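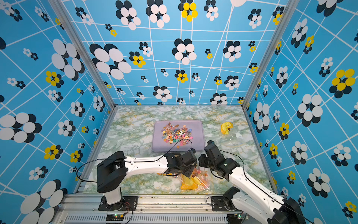
Eun-seong Baek
1/20/18

Thread on collecting demonstrations for the two-arm cell. A few people asked how we go about it and I keep giving half answers, so I'm putting it all in one place.

1/ The task is sweets and bags. Two arms, one tray, some clear plastic bags. One arm has to hold a bag while the other deals with what goes in it. A person can do this while talking on the phone. For a pair of grippers it is a fair bit of work.

2/ The learning system is called Zila. It learns by copying. A person drives both arms through the task, we record the joint positions and the camera views together, and Zila is trained on the lot. It gets no written rules about bags.

3/ So the quality of the examples is most of the job. I spend far more of my week on those than on the training side. Training mostly means waiting.

4/ We record in blocks of 50. One block is one starting layout with small changes. Then we shift things and do another block. The target for this task is 40 blocks and we are a good way short of it.

5/ I tried longer blocks in December. By the end of each one the driving had become sloppy, and I could see it in the recordings without checking who was on. Shorter blocks, a break, then swap drivers.

6/ Why sweets? They are cheap, they come in odd shapes, and they slide over each other. A lollipop has a stick at one end and a round lump at the other, so where you grip it matters. A wrapped sweet has twisted ends that fold when you pinch them. Star shapes catch on things.

7/ Before this we used wooden blocks from a set Oksanen had left over. Zila got good at blocks. It then met a lollipop and had no idea. Good result on blocks, no use for anything else.

8/ Clear bags are the hard part. A depth sensor more or less looks through them. An ordinary camera sees a few bright edges and whatever is behind. When a bag is lying crumpled on a pale top, I have trouble finding the mouth of it myself from the video.
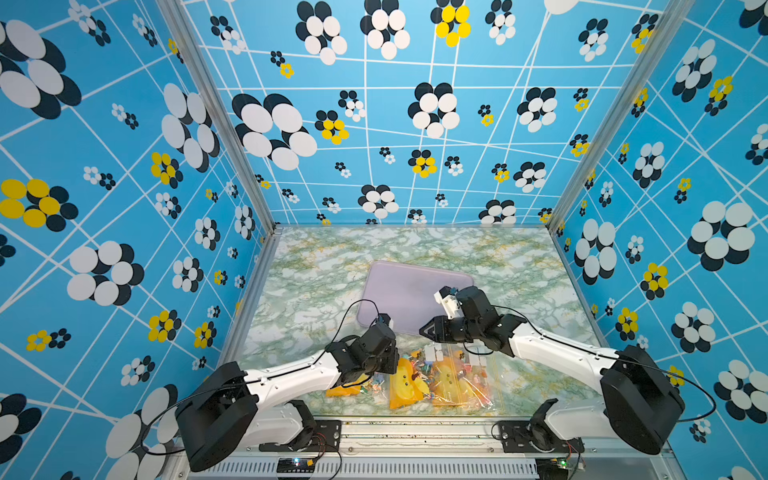
4 min read

9/ Tabletop and walls. Both are printed patterns and both get changed. This one is pale marble on the bottom and blue with flowers round the sides. We have a stack of others. The idea is that Zila should learn the bag and the sweets and pay no attention to the background.

10/ We learned that the slow way. The first set was all recorded on one plain grey top. It ran well on the grey top. We swapped in another top, changed nothing else, and the left arm reached for empty space. Every trial.

11/ The patterns I find most useful are the ones that compete with the objects. Yellow in the wallpaper and yellow in the bags is a good pairing. White and green streaks under clear plastic is another. If it can cope there, a plain desk should be easy.

12/ The tray stays lavender for now. I want to change its colour too, but Maketti only had the one in the right size and I haven't found a second that matches. If anybody knows a supplier of shallow trays with rounded corners, please reply.

13/ Where the tray sits does change. It moves a little between runs, and it can start with sweets in it or with none. Same with the bags. One bag, three bags, full, empty, on their own, overlapping. Overlapping is the one I would record more of if I were starting again.

14/ Extra objects. In some runs we put something on the table that has no part in the task, like the rubber duck. Zila should leave it alone. At first it did not. It had only ever seen things it was meant to pick up, so anything new was treated as one of them.

15/ The fix was dull. More runs with things lying about that the driver doesn't touch. We now do this in every second block.

16/ Somebody asked about the arms. Both are white links with black joints, bolted on plates to an aluminium rail at the front. Grivmont did the cutting for the frame. The rail is the best decision we made, as we can take an arm off and put it back in the same place without measuring everything again.

17/ The cables are my least favourite part. They loop from the wrist back along the arm, and if the loop is too loose it drags over the tray. If it is too tight it pulls when the wrist turns. I have set them again more often than I'd like. Check them at the start of each block. It only takes a moment.

18/ How close the grippers come to each other matters more than I thought it would. In this task they work almost face to face over a bag. The driver has to keep both in mind. New drivers park one arm out of the way and do everything with the other, and then Zila learns to park one arm too.

19/ We now ask for both hands on the job from the start. If the left is holding, it should hold for a reason and let go when that's finished. It makes for slower runs but the recordings are much more use.

20/ What we keep. Any run that reaches the end state, including ones with a fumble in the middle, provided the driver recovers. I used to throw the fumbles out. Big mistake. Without them the system has never seen a dropped sweet and doesn't know it can go back for it.

21/ What we bin. Runs where a person's hand comes into view, runs where a cable snags, runs where the recording has a gap. Also runs where the driver stops to think for a long time. Zila copies the stopping. We had a version that would get to the bag and just sit there.

22/ Of the last 110 runs I reviewed, I threw out 34. That's higher than I want. Most were gaps in the recording, so the drivers weren't to blame. I've changed the cable to one of the cameras and will see if the next lot is better.

23/ Every run gets a short note. Which top, which walls, how many bags, who drove, anything odd. I write these by hand first and type them up later. The "anything odd" column is the one I go back to most.

24/ We reset the table by hand between runs. For a while I did it from a printed layout so it would be even. Then I looked at the results and everything was a bit too neat. Sweets in a tidy heap, bags square to the edge. Now I tip them out and leave them as they land, within reason.

25/ Tests are kept apart from the examples. There are two wallpapers and one top that are never used for recording. They stay in a drawer until it's time to test. I have been tempted to borrow them when I was short of patterns. Please don't do this.

26/ Where it's at today: Zila can steady a bag and place sweets when the bag is already open. It is poor at opening a bag that is lying flat. It pinches both layers together more often than it separates them. I don't know yet if that needs more examples or a different fingertip.

27/ I'm going to try the examples first. The plan is a few blocks of nothing but opening, with the bag at different angles and no sweets in the tray at all. Short runs, so we should get through them quickly.

28/ Answering one from the replies: no, we don't let anyone eat the stock. They've been handled far too much and half the wrappers have gone soft. There is a separate tin by the kettle.

29/ And another: yes, the notes template can be shared. I need to take some names out of it first. I'll add it under this post when it's ready.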